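Subject: Re: [work-and-automation] What happens to the people who do the tidying
Date: April 13, 2023

On the question from the housekeeping supervisor whose message I have quoted below:

> We clean and reset furnished short-stay apartments, and management has
> told us that Toviro will trial a tidying robot in one building from
> December. Two of my staff have been asked if they would move over to
> "demonstration work" for it. They would hold a pair of grippers and
> do the same pickup they do now, over and over, while it records.
> The sheet we were given says 300 recorded runs per person before the
> first review. It says nothing about pay grade, breaks, or what
> happens to them when the recording is done. Has anyone on this list
> been through it? Is it real work or a way of getting them to train
> their own replacement? I would like to give them a straight answer.

I have been through it. I was on the linen and room reset side at Dimeo for a long time and moved to the demonstration group when it was set up. I still do it four shifts a week. I can't speak for Toviro, but the setup on your sheet sounds close to ours, so take what is useful.

First, what the work is. You have a gripper in each hand and you put a living room back in order with them. You pick up books, straighten cushions, bring small things off the floor. Then somebody, usually you, messes the room up again in a different way and you start over. You are not allowed to use your fingers directly on anything during a run. If you do it out of habit, the run is thrown out. I lost a lot of runs that way in the beginning, mostly from catching something I was about to drop.

It is slower than normal tidying by a long way. A job I would do in passing with one hand takes both grippers and some thought. A thick book is a good example. By hand you grab it by the spine and don't think about it. With a gripper you have to decide where to clamp it and which way it will want to tip, and you have to keep it steady until it is where it belongs. You end up learning your own job again at a lower speed.
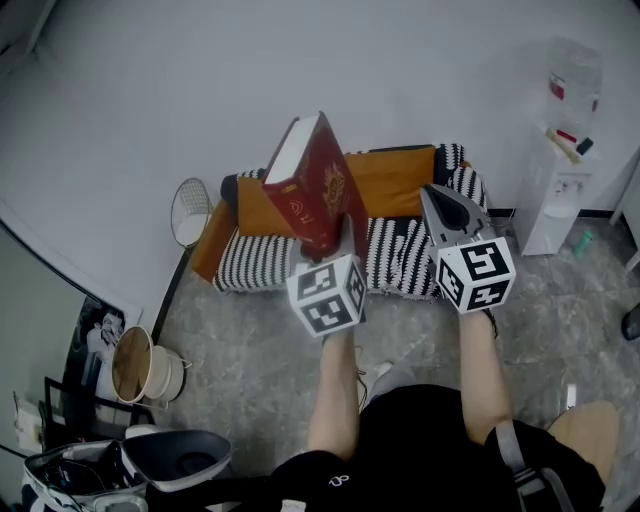
The pace bothered some of the people who came over with me. In room reset we were measured on rooms finished, and everyone was proud of being fast. In the demonstration group fast runs get rejected. One person went back to linen after a few weeks and was happier for it, and I think your staff should have that option in writing before they say yes. Ours was a verbal promise. It was kept, but it took two meetings.

Second, the body. Nothing is heavy, but you hold your arms out in front of you much more than you do in regular cleaning, and you kneel or crouch for low furniture. My shoulders were worse than my back, and it used to be the other way around. We asked for a rest of ten minutes after every 30 runs and got it. Ask for that at the start. Also ask for knee pads and for low sofas and high shelves to be mixed through the shift, so that one person does not get all the floor-level work. Our schedule was first made by software from Abugri that grouped all the low tasks together because that meant fewer furniture changes. It was a sensible schedule for the furniture.

Third, the numbers on your sheet. Find out if 300 means runs recorded or runs accepted. This matters a great deal. My own count at the end of the first stretch was 1484 recorded, and the review after that removed 651 of them. Some were my mistakes. Others had a technical fault that I had no way of seeing while I worked. We were on a target for accepted runs at the time, and people were staying late to make up for faults that had nothing to do with them. That was changed to hours worked after we complained, and the quality went up once nobody was rushing.

Fourth, pay. We stayed on the same grade for the first few months with a small allowance on top. Management's view was that it was the same work with a different tool. Our view was that we were being asked for what we know — the order you do things in, what you leave alone, how you can tell a thing has been put down on purpose — and that this was worth a grade. We got half of that argument. There is now a separate job title, which counts for something when you apply elsewhere. The allowance has been folded into the base rate.

Now to your last question, whether they are training their own replacement. I don't have a clean answer. At our site nobody has been let go because of the machines. The room reset team is smaller than it was, but that came from people leaving and not being replaced, and I can't tell you how much of that would have happened anyway. The machines do part of the pickup in some of the rooms. They do not do bathrooms, beds or anything under a bed. What is left for the people is the heavier and dirtier part of the job, and that is a real change for them. The light tasks used to be where you caught your breath between the hard ones. If I were in your place I would raise that with Toviro before December, because room quotas tend to stay the same when the easy minutes are taken out.

I would also ask who owns the recordings and if they can be used at other sites. Ours went to Panov for processing under an agreement none of us had seen. We asked for a copy and were given a one-page summary. It said that faces and voices are removed and that the recordings can be reused for other customers. Two of my coworkers would have said no to the second part if they had known. I would have gone ahead, but I would have wanted to be asked.

So for your two people: yes, it is real work. It is quiet and repetitive, and it suits someone patient. I like it better than linen. I would not take it without the way back in writing, the breaks in writing, and a clear statement that rejected runs are paid.

If it helps, I can send you the wording we ended up with for the breaks. It is four lines long and has our site name in it, so I would need to take that out first. Write to me off list.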